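Cloth backdrop

A cloth backdrop is a sheet of fabric hung behind a person, object or display to hide what lies beyond it and to give the eye a plain or controlled surface. Cloth backdrops are used on stages, in photographic studios, at exhibitions, in shop windows and in schools. The term covers both painted cloths, which carry a picture of their own, and plain cloths, which do not. In the theatre a full-width painted cloth is usually called a backcloth, and the plain black cloths hung at the sides and above are known as masking or, collectively, as blacks.

Origins

Hanging cloths were used to divide rooms long before they were used as scenery. In the painted theatre of the seventeenth and eighteenth centuries the backcloth closed off the view at the rear of a series of side wings, and its main task was to continue the perspective that the wings had begun. Early portrait studios took over the painted cloth almost unchanged. Balustrades, columns and parkland were common subjects, and the lower edge was often left long so that it could run forward under the sitter's feet.

Plain cloths became more common as lighting improved. A dark, unpainted surface returns little light, so the subject can be lit separately and the depth of the room is lost. Black masking on the stage works in the same way. The audience is aware that something hangs there but has nothing to look at.

Materials

Cotton is the usual fibre. Muslin and calico are cheap, take paint and dye well, and can be folded small, but they crease easily and let light through unless lined. Canvas is heavier and hangs straighter. Wool serge was the standard cloth for stage masking for many years and is still found in older buildings; it absorbs both light and sound but attracts moths and is slow to dry. Cotton velvet and velour give the deepest black of any common cloth, an effect of the pile, which traps light between upright fibres. The pile must run the same way on every piece, or adjoining pieces will appear as different shades.

Polyester cloths are lighter, resist creasing and wash easily. Many have a slight sheen, which shows as a grey patch when a lamp is placed near them. Bonded felt is used for small displays, as it does not fray when cut and needs no hem.

Weight is normally given in grams per square metre. Aguiar divides working cloths into 3 classes, light, medium and heavy, according to whether one person can lift, hang and fold a full piece without help.

Hanging

Permanent cloths are fitted with webbing along the top edge, pierced by eyelets and tied to a batten with tape. The lower edge has a pocket for a chain or a length of tube, or a simple wide hem. Fullness is the extra width gathered into the cloth as it is tied. A cloth hung flat has no fullness; one hung with half as much cloth again has fifty per cent fullness, and falls in regular folds.

Temporary cloths are held by clamps, pegs, bulldog clips, adhesive hooks or a crossbar between two stands. The crossbar method spreads the load best. Stands should be weighted at the foot, particularly where people walk behind the cloth or where a door opens nearby.

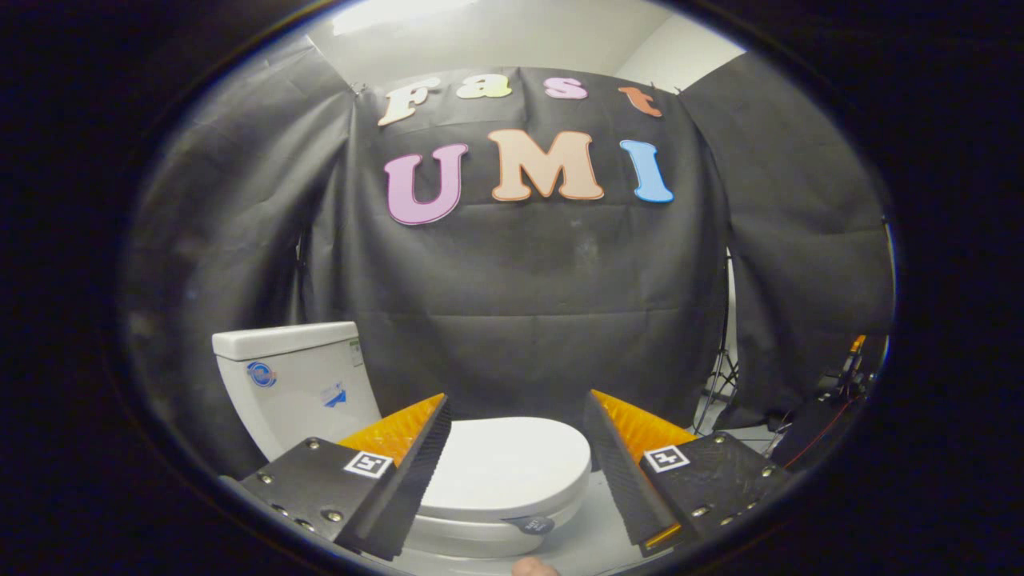
Tension is the main difference between a permanent cloth and a temporary one. A weighted hem pulls evenly on the whole width, and small faults in the weave drop out within a day of hanging. Where a sheet is pinned only by small clips near its upper corners, as in the illustration, there is much less to draw the cloth flat, and creases and wrinkles stay visible across the surface. Black fabric also shows dust readily, as pale smudges. Side panels hung at left and right, returning towards the viewer, hide the surrounding room more fully than a single sheet. A white object such as a toilet stands out strongly against such an enclosure, and the same contrast makes coloured cut-out letters a common choice for display work on black.

Lettering and applied decoration

Letters may be painted, sewn, ironed on or pinned. Paint stiffens the cloth and cracks if it is folded along the same line each time, so lettered cloths are generally rolled. Sewn letters last longest but pull the ground fabric out of true unless both are of similar weight. Card and foam letters are used where the wording will change -- school assemblies, fairs, seasonal windows -- and are fixed with pins or double-sided tape. Tape residue is difficult to remove from pile fabrics and is best kept off velvet altogether.

Legibility depends on stroke width and on the contrast between the letter and its ground. Yellow and white read furthest on black; dark blue and purple read poorly, and under warm lamps may be lost.

Care and storage

Cloths are brushed or vacuumed before they are taken down, while the surface is still under its own weight. Steaming from the rear removes most fold marks in cotton. Ironing is suitable for calico and muslin but crushes pile and may glaze polyester. Serge and velour are folded face inwards or bagged loosely, and each bag is labelled with the width, the drop and the direction of the pile. Damp cloths should not be bagged, as mildew can mark cotton within days and the stain is seldom fully removed.

Fire treatment

Cloth used in public buildings is normally required to resist flame. Some synthetic fibres are made with this property. Cotton is usually treated with a salt solution by dipping or spraying, and the treatment is lost in washing, so that a cloth must be treated again each time it is laundered. Older treatments draw moisture from the air and can leave a white bloom on dark fabric -- a fault often mistaken for dust.

See also

Cyclorama
Gauze (theatre)
Scenic painting
Stage curtain
Window dressing

Further reading

Aguiar, Ermelinda. Cloths and Their Hanging.
Bassey, Uchenna. Lettering for Display.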